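Hand-held gripper comparison, progress report to Villitz
November 2023
Prepared by Santeri Jääskeläinen
4 shares | 2 comments

You asked for a recommendation between the Peltonen and Pirnesine grippers by the end of this period. I don't have one, and I would be wary of anyone who offered you one on what we have so far.

The log stands at 2413 recorded attempts against a target of 3000. Darmawan Ginting is happy with that number. I am less so. Too many of the attempts are the same easy grasp repeated, and a gripper that does well on an easy grasp two hundred times has told us very little after the first ten. I have asked for the last part of the target to go to drawers, shelves and small objects, where the two designs ought to differ if they differ at all.

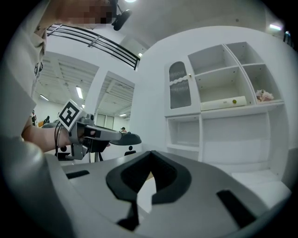
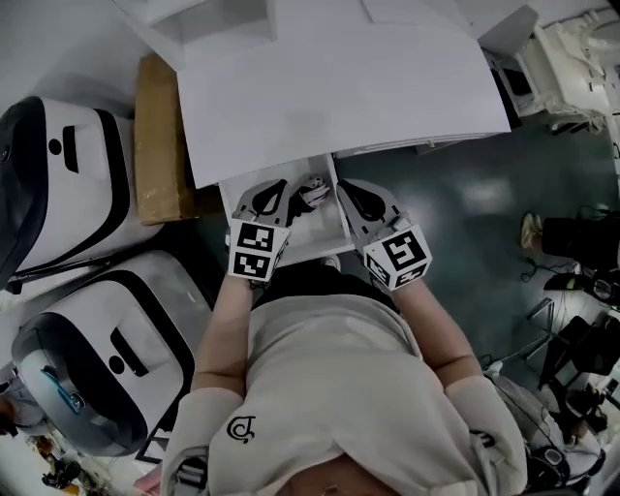

Hand-held grippers with printed markers, used in a furnished room

The maker's sheet for the Pirnesine says its position tracking holds up when the marker is tilted. We set aside 300 attempts to check this. In 50 of them the track dropped out long enough to spoil the recording, mostly with the hand low and the wrist turned. The Peltonen has not been put through the same check, so please don't read that as a win for it.

Cost is the other sore point. The July budget assumed that time spent recording by hand would replace time on the arm. So far we have paid for both. Recordings still have to be replayed on the arm before we trust them, and I can't yet say how many survive.

Before the next payment I would like to do two things: run the tilt check on the Peltonen with the same operators, and replay a random draw from the log, picked by someone outside the team. If Villitz would rather stop at one gripper and save the money, tell me before we order more finger pads.

Related
Waltanmont arm: controller trial, second report
Camera mounts compared
Replay failures, July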